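From: Laurențiu Husar
To: Mirkarholm hobby metalwork list
Subject: Re: [mirk-metal] Tapped holes in aluminum plate, inserts or not?

Encarnación Montes wrote:

> I have a plate that I want to use as a general fixture base under
> the drill press. It will get screws in and out of it every week,
> mostly M6. My neighbor says to tap it directly and not bother with
> anything else. The man at Rovier wants to sell me a box of 50 wire
> inserts. The plate is half an inch thick. I do not have a lot of
> taps to break and would like to do this once.
>
> Also, does it matter what I use for cutting fluid? I have a can of
> the Ditetti stuff left over from threading pipe.
>
> Encarnación

Encarnación,

I have done it both ways. For M6 in half inch plate, tapping directly is fine to start with. You have more than enough depth. The usual advice is to have thread engagement of at least one and a half times the screw diameter in aluminum, so 9 mm, and you have over 12. What wears these threads out is dirt and cross-threading much more than the number of times the screw goes in. If you start each screw by hand and blow the chips out first, a plain tapped hole will last for years.

The tap drill for M6 coarse is 5 mm. If you find the tap is tight, you can go to 5.1 and lose very little strength. Drill all the way through if you can. Blind holes fill up with chips and that is where most taps get broken. Use a spiral point tap for through holes, since it pushes the chips ahead of it and out the bottom. The straight flute hand taps that come in sets will work, but you have to back them off every turn or so.

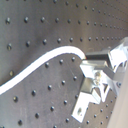
On layout, decide the spacing before you buy anything. I used 25 mm on my first plate and would do it again. I tried 50 on the second one to save work and ended up going back and filling in between, which is harder than doing it the first time. Center punch lightly, then use a short spotting drill. Long drill bits wander. Countersink every hole a little past the thread diameter before tapping so the first thread does not get pulled up above the surface. If it does, parts will rock on the plate and you will spend an afternoon looking for the reason.

Keep the inserts for repairs. They need their own drill size and their own tap, and the tap costs more than the inserts do. When a hole does go bad you can drill out that one and leave the rest alone. Robles had the insert kits listed under part 1725 in the August flyer, if they still have any.

The pipe threading oil will cut aluminum, but it is dark and it gets into everything. I use kerosene with a little light oil in it. Wipe the plate down afterward and run a clean screw through each hole before you put it to use.

Laurențiu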